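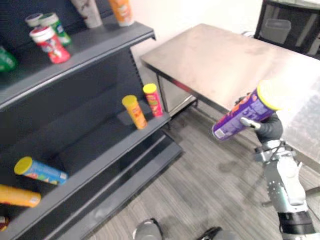 Skokitz is a shelf-restocking method from Cultico, sold as a kit: a trained model, a calibration routine and a manual of 68 pages. I've had it for 30 days, which is longer than I've kept some phones. The pitch is that it plans the grasp and the final placement together, so the hand picks a snack canister up in a way it can also put it down. You would think everyone did this already. Everyone does not. In our setup the multi-fingered hand takes the purple one around its middle and holds it at a slant, lid up, with a fingertip curled across the label, and my old planner would have called that a fine grip right until it met the shelf.

The paper behind it, by Annapurna Achari and Maite Manzano, reports results over 400 placements. I ran the same number, out of spite, and got slightly worse figures than theirs, as is traditional. Upright canisters in the open are handled beautifully. A canister lying on its side on the bottom shelf is another matter – the arm approaches it like a man looking for his keys under a car. It usually gets there. Bring a sandwich.

Compared with Flononton, which I used all last year, Skokitz drops less and thinks more. Lightfoot is faster than either and has the manners of a vending machine.

Gripes: calibration took me 6 tries, the error messages are all variations on "no", and the model gets nervous around shiny metal tables. Turning down the overhead lights helped. The manual mentions this on page 61, in a footnote.

Would I buy it again? For tidy shelves, yes. For shelves that customers have been at, I'd wait for the next version and see whether the side-lying cases improve. The placement code is worth reading either way, and the license lets you swap in your own grasp model, so that's my April taken care of.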